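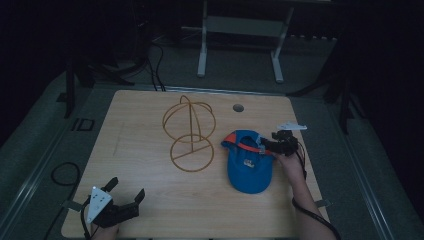
Forums > Home & Closet > Hats and Caps

Wire hat stands – do they keep a cap's shape?

steltell_36
Thinking of getting one like this for my ball caps, the kind with a round wire cage on top of a single rod. My blue cap keeps going flat on the closet shelf. Anybody use one long term?

capdrawer
I have 2 and love them! Air gets in all the way around, so the sweatband dries out nicely after a hot day.

mudroomed
Disagree. Mine left a little bump in the crown after one December in storage. I went back to stuffing caps with tissue.

capdrawer
Was it a stiff cap? My soft ones never got a bump – but I swap them out every week.

mudroomed
Stiff, yeah. Fair point. I still say a wire base is too tippy with a cat in the house.

steltell_36
No cat here, so I'll try one. Soft caps only to start.

Contact us | © Farnthorpe Forums | Back to top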